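23rd March, desk notebook, emerging markets backtest

Third go at the country-rotation model. Writing this up before I forget what I changed, and so Fathima can pick it up while I'm away. The last entry (end of February) stopped at the point where the Usorow index data wouldn't line up with the currency series, so that's where I started this morning.

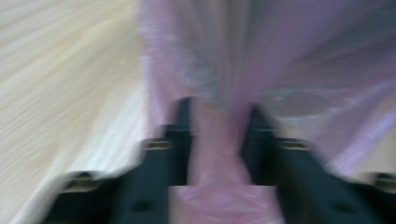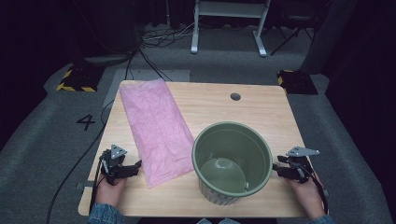
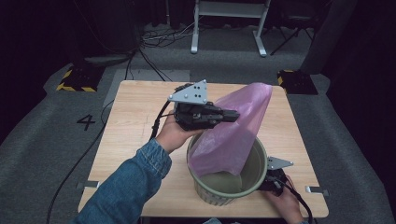 Pink plastic up close in the first; green bin on the table in the second and third.

Right, the data. The Usorow closes are stamped in local time and the currency fixes are stamped in London time, and I'd been joining them on date as if that didn't matter. It matters a lot! For the holiday weeks we were pricing the index with the next day's exchange rate, so the model had a little peek into the future every time the currency moved sharply. Shifted the fixes back one day, re-ran, and a good chunk of the lovely performance I was so pleased with in February has gone. Bit gutted, but better now than in front of Fatos.

New settings for this run, so they're written down somewhere:

Lookback 200 trading days for the trend signal (was 100, which flipped in and out far too often and ate itself alive on dealing costs).
Rebalance every 6 weeks.
Dividends put back in on the ex-date. They were missing altogether for Makowska, I'd been comparing a price index with total return ones. Silly.

Makowska looks much less hopeless with the dividends in. It's still the laggard of the bunch, mostly down to the two big banks and the palm oil names, but the gap to the rest is narrower than the chart I pinned up suggests. I've taken the chart down. If anyone has a copy saved, please bin it.

Fatos Omerović came by before lunch and asked why the model keeps selling cheap markets just as foreign money starts going back in. Fair question and I don't have a good reply. It's a trend model, it will always be late to a turn, but I want to see whether a simple valuation floor helps (don't sell anything already in its cheapest fifth on price to book). I tried it quickly on Zesbridge only and the drawdown got worse, though that's one market and one nasty stretch, so I'm not reading much into it yet.

Things that tripped me up, for next time:

The Zesbridge file has a blank row wherever trading was suspended and the loader quietly fills it with zero. Zero! That gives a return of minus everything and then infinity. I've patched it to carry the last close forward, but check the volatility numbers, they'll be a touch low.

The Flendville small cap series gets revised after publication. I've saved today's copy in the shared folder with the raw files, please use that one and don't download it afresh or our results won't match.

Costs are still a flat figure for every market, and that's plainly wrong for the thin ones. Fathima Jayawardena has proper spreads from the dealing desk for 6 of them, need to ask her for the spreadsheet and guess the others from turnover.

Still to do: valuation floor on the full set, spreads, then the version with currency hedged. I started the hedged run after tea and it fell over on a missing forward rate for Usorow. Left the log open on my machine. Haven't looked at why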